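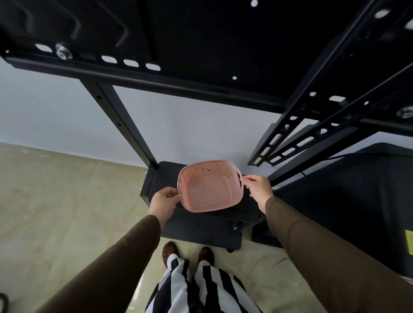 Ticket: Head camera comparison, Tikeo vs. Ceven – handle contact lost in basket task
Opened: 2020-06-12
Status: Waiting on vendor
Component: head camera, grip tracker

Summary
We are choosing between the Tikeo and Ceven head cameras for the two-handed basket task. The output is meant for the Ginineck gripper pair, so the handle contact point matters more than anything else in the track. On the Tikeo, the tracker keeps dropping the right hand when the basket is low, over the base shelf of the TV stand. The Ceven does it less often but runs warm.

Setup
Controller: Xie, firmware from April, not changed between runs.
Object: pink plastic basket with perforated sides and handle openings.
Same operator clothing for both cameras (brown long sleeves).

Log
1. Ran the Tikeo at default exposure. 2,440 frames, right hand lost in 860 of them. Most losses come when the fingers are at the handle and the black bracket is high in the view.

2. Locked exposure on the wall and reran. Losses went down a little. The tracker still labels the slots in the bracket bar as basket perforations. Both are rows of small bright openings on something darker or lighter, so I can see why. With the right fingertips only just touching the handle, it reports no contact at all.
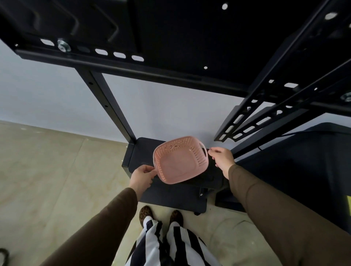
3. Masked the top third of the view in the Xie config. The slot confusion is gone, but so is anything we lift into that area. Not usable for the full task.

4. Swapped in the Ceven, no mask. Right hand lost in around 5 percent of frames. Housing hot to the touch by the end of the run.

5. Tested both cameras with the basket held out in front of the body, a hand on each side and the stand further back. No losses on either one. Beige floor and pale wall give the basket a clean outline, and the thumbs over the rim come through well.

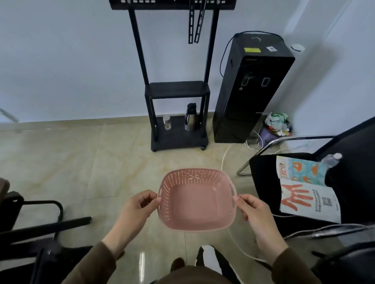

Tikeo support wrote back that the default hand model was trained on objects at chest height, and asked us to try the close-range profile with the contact threshold lowered before masking anything.

6. Close-range profile loaded – 1,320 frames so far, not scored yet. Mask removed. Ceven heat question sent separately. Leaving the ticket open until the scores are in.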